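Household Talk > Kitchen > Paper towels vs. cloth, the rematch
July 2021

raltico_refugee
We went through 11 rolls of paper towels since April. Two adults. I have a white table that shows every crumb, and I apparently polish it like a museum exhibit. Talk me into cloths or talk me out of them.

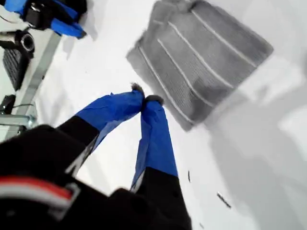
Reply 1: Clernholm
Cloths. I bought 5 gray ones and have spent nothing since, unless you count laundry, and I refuse to count laundry.

Reply 2: negash_st
I count laundry. Cloths sit in a hamper smelling like a pond until you have enough for a load. Paper goes in the trash and out of my life.

Reply 3: Clernholm
Hang them up to dry first. This is not advanced material.

Reply 4: raltico_refugee
Does the color matter? I'm leaning toward gray, on the theory that it already looks a little dirty.

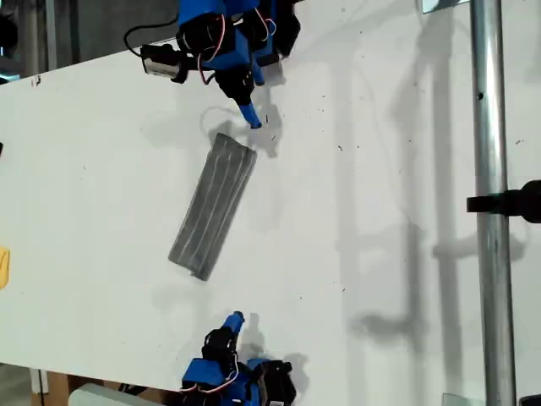

Gray with thin stripes, folded. Specks still on the table.

Reply 5: negash_st
So the cloth is resting and the crumbs are thriving. Great system.

Reply 6: Sunimance
Gray is fine. Skip fabric softener, it ruins the absorbency. And fold in 4 so you get fresh sides as you go.

Reply 7: Clernholm
Disagree on folding. Flat covers more table and you're done sooner.
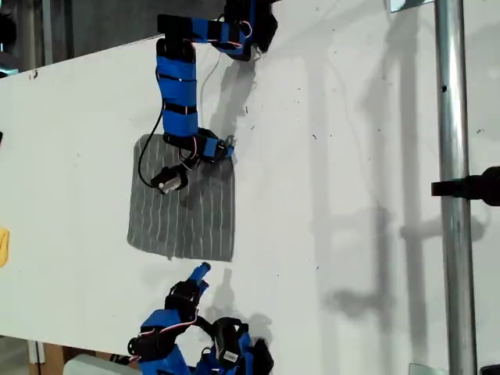
Same idea, laid flat.

Reply 8: Sunimance
Flat is how you push crumbs onto the floor with confidence.

Reply 9: negash_st
Still buying paper. See you all at laundry hour.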